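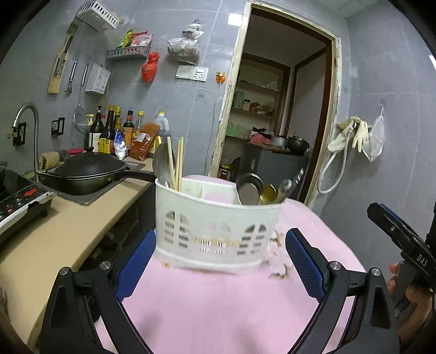
Kitchen sessions continue at Clastden

In May our group began the cutlery task for the Draro project. A person takes one gripper in each hand and does the work slowly, the same way each time, and the robot will later learn from these recordings. We have now 1,530 recordings, and almost 900 of them are accepted by Krystyna Wasilewska, who checks every one for hurried movements.

Spoons are more difficult than we expected. The handle is thin and smooth, so the fingers must close on it straight and the wrist must stay quiet. Chopsticks roll. Bożena Śliwiński advises new people to practice first with the caddy alone — it is wide and easy to hold from two sides — and to go to single pieces only on the second day.

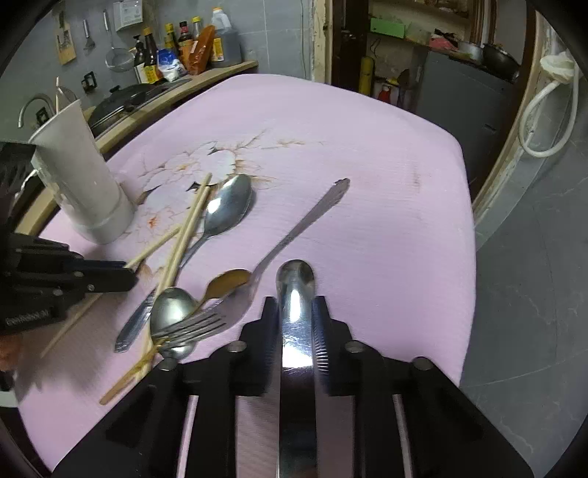 A spoon held upright in the gripper, with a fork and spoons still to learn about chopsticks.

We are looking for more people who can give a Saturday morning. One session is 48 recordings with a long pause for tea in the middle. Experience with robots is not needed, but please come with short sleeves. The next kitchen will be in Pleklow.

Contact: the Draro project desk, Clastden | © Draro newsletter | Back to top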